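Vistholm

Vistholm is a fantasy light novel series written by Yayra Quartey. It follows a young mapmaker on a walled island where magic has been outlawed for three generations. The series was later adapted into a comic and an animated television series.

Plot

The island of Vistholm lies between two warring kingdoms and survives by selling passage through its harbor. Flornis, a mapmaker's apprentice, discovers that any coastline she draws wrong will slowly change to match her map. Her teacher, Thorlacius, has known about this gift since she was a child and has kept her on dull inland surveys to hide it.

When the northern fleet blocks the harbor, Flornis draws a sandbar across the channel and 46 ships run aground. The island council calls it luck. The enemy admiral, Gallier, does not believe them and lands in secret to find the person responsible. Much of the second and third volumes deals with Flornis and Gallier traveling together under false names, each unsure how much the other knows.

The later volumes explain why magic was banned. Every change to the coast takes land from somewhere else, and a village of 500 people was lost under the sea before the first mapmakers understood the cost.
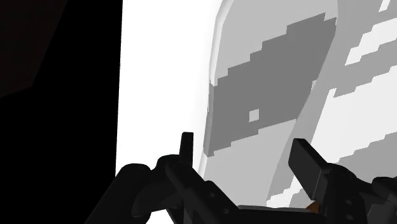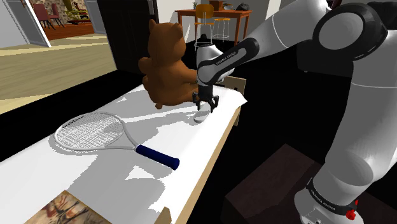
Two computer-rendered views showing a black gripper with two fingers.

Characters

Flornis is the main character. She is stubborn, careful with money and afraid of boats. She keeps a notebook of every line she has drawn, which becomes important in the final volume.

Thorlacius is her teacher and the last living student of the old mapmaking school. He is nearly blind by the time the story begins and checks her work by touch.

Gallier commands the northern fleet. He is introduced as a villain, but from the fourth volume on, several chapters are told from his side.

Publication

Quartey began the story as a serial, with new chapters appearing each February and through the spring. The collected edition runs to 1,762 pages and includes two short stories set before the first volume — one about Thorlacius as a student, the other about the building of the harbor wall.

Adaptations

The comic version follows the novels closely up to the siege, then leaves out most of the overland journey. The animated series premiered on 4th June and covers the first three volumes. It changes the ending of the harbor battle, with Flornis tearing up her map before the sandbar is complete. The scene in which she tells Thorlacius what she has done was moved to the last episode.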